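Main page | Contents | Recent changes | Talk

Skimarholm handling code

The Skimarholm handling code is a set of good practice rules for robots that pick and place small loose goods with two-fingered grippers. It was drafted by Viorica Ciobanu and Saeed Ansari and is used mainly in teaching laboratories and packing trials. The current text has 65 clauses.

Part one covers the gripper. Finger faces are to be inspected before each shift, and worn faces may stay in use provided that holding force is checked against the recorded value. Part two covers stacked items such as coins, washers and gaming chips. A stack is gripped across its thickness or its diameter, never at a corner, and the fingers must not press on neighbouring rows. 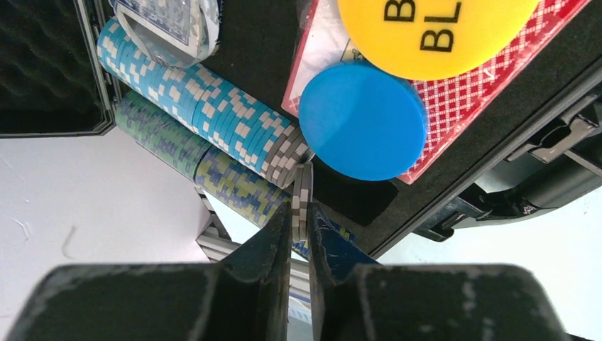
Force limits are set per material. Where none is listed, the operator begins at the lowest setting and raises it in steps - the Bodow method, named after the site where it was first tried. A dropped item is logged as a fault even if it lands in the correct place. Trials of fewer than 200 picks may not be quoted as evidence of compliance.

Kianoush Nazari has criticised part two for saying little about mixed stacks. A revision is in draft.

See also: Gripper wear; Bodow method

Shares 264 | Comments 7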